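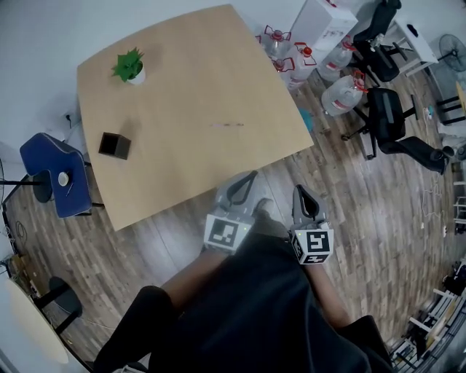 Shared Room Refresh: Progress Report to the Khoury Fund
Covering the period to the end of December
Submitted by Gistico

Dear friends at the Fund,

First of all, thank you again for your patience while we got this together. You asked for two pages, and I will do my best, though those of you who have had my reports before know how that usually goes!

When we wrote to you in the spring, the big room at Bornel was a place people walked through on their way to somewhere else. Our aim was simple enough: make it a room where people would want to sit down, have a drink of water, write something, and stay a while. I am very happy to tell you that most of that is now in place, and the parts that are not are listed further down so you don't have to go looking for them.

The table

We went back and forth on this one for weeks. The old one had square corners and everyone had a bruise on the hip to prove it, so the light wooden table with the rounded edge was the favorite from the start, even though it was the more expensive of the two we looked at. We put a small potted plant on it in the first week and it has stayed there ever since. There is a faint reddish mark near the middle of the top that we would like to deal with before it settles in for good. Soap and water has been suggested, and so has a light sanding, and I would rather start with the soap.

The table is used for all sorts of small desk work, and pens come and go on it all day long. We have bought two boxes of 24 so far and I expect I will be asking for a third.

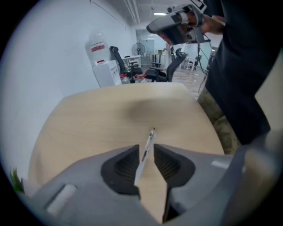 A pen at the wooden table, with the water dispenser, office chairs and fan along the far side of the room.

Water

Of everything your grant has paid for, I think the dispenser has made the most difference to an ordinary day. Before this, people were filling bottles at a bathroom sink down the hall, which was never very nice. The dispenser stands against the wall where you can reach it from the table in a few steps, and the spare jugs with the red caps are kept on the floor close by. Rovo delivers, and they have been lovely to work with, right down to moving our slot to 15 minutes before opening so that the jugs don't have to be carried around people.

The floor is not a good home for the spares in the long run. They pile up after a delivery, and they share that corner with the chairs and the fan, so it gets crowded. A low rack would sort it out, and we have set aside up to 800 dollars for that and for a proper cart.

Seating and air

The black office chairs roll easily on the wood-grain floor. We also kept the navy blue chair with the curved back, which several people had asked us not to give away, and the stools are handy for anyone who only wants to perch. The black standing fan was a late addition to the budget (you kindly agreed to it by email in the summer) and it earned its keep in the warm months. It lives in the corner near the white side table.

Shelves

The white shelving is up and, I will admit, already holding a bit of everything. We planned to label it by use and then people simply started putting things on it, as people do. A sorting afternoon is on the list, with sandwiches.

Still to do

Rack and cart for the water jugs
Tidy the black cables on the floor by the wall and run them through a cover
Clean the mark on the tabletop
Sort and label the shelves
Look at a second plant, perhaps a bigger one

Money

We have kept within the amount you awarded. The full sheet is attached separately with all 18 receipts, in order this time. The only line that moved was delivery costs, which came in a little higher than we had guessed, and we covered it from what was left over on paint.

If any of you are passing by Bornel, please do come in and sit with us. Mornings are quietest, and there is always water.

With warm thanks from all of us at Gistico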